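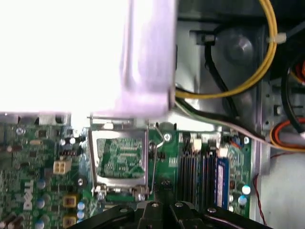
The Slow Business of Keeping Office Computers Alive

By Carol Mapplebeck
August 4, 2023

The county records office in Trillcombe runs its deed index on desktop computers that were bought used and have been repaired ever since. The index software, Lemma, was written for an operating system its publisher no longer supports. Moving it to current hardware would mean converting the scanned deeds as well, and the county has put that work off three times.

Hortensia Villca manages the machines. Her method is to treat each one as a set of parts with separate service lives. Fans and coin cells are replaced on a schedule. Power supplies are tested under load every January and retired when the 12-volt rail drifts more than 3 percent. Processors are left alone unless the thermal paste has dried out, and memory is changed only after a failed overnight test.

"The board usually outlives everything bolted to it," Villca said. "What goes first is whatever moves or whatever gets hot."

Hard drives are the main exception. The office keeps two copies of the index on separate drives and a third on tape in another building. A drive is pulled at the first reallocated sector, even though many drives with a few such sectors go on working for years. Villca considers the cost of a replacement small next to a day of closed counters.
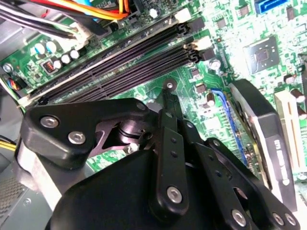

Where the parts come from

Most spares reach Trillcombe through Firnon, a reseller that strips retired business desktops and sorts the contents by part number. Its warehouse holds more than 4,000 cases at a time. Murali Suvarna, who runs the sorting line, said the hard part is identification. Two boards with the same model name may carry different firmware, different voltage regulators or a different front panel header.

Business desktops from large makers often use power connectors that do not follow the common ATX layout. An adapter can bridge the difference, but Suvarna will not sell one for a machine that runs unattended. He prefers to match the original supply, and he turns away orders he cannot match.
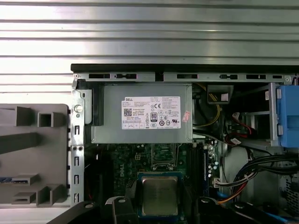 Storage conditions matter more than age. Electrolytic capacitors kept in a warm, humid room lose capacitance even when unused, and Firnon now rejects lots that come without a storage history. Shafiq Paul, a repair technician who buys there, measures every capacitor bank he can reach before installing a board. He charges for the test whether or not the board passes.

The approach has limits. Tharushi Mondal, who audits the county's systems, has asked for the Lemma machines to be cut off from the public network, and that work was finished this spring. Her next request is a tested export of the full index. The first trial moved 2,000 records and lost the margin notes on 9 of them. A second trial is planned after the converter is revised.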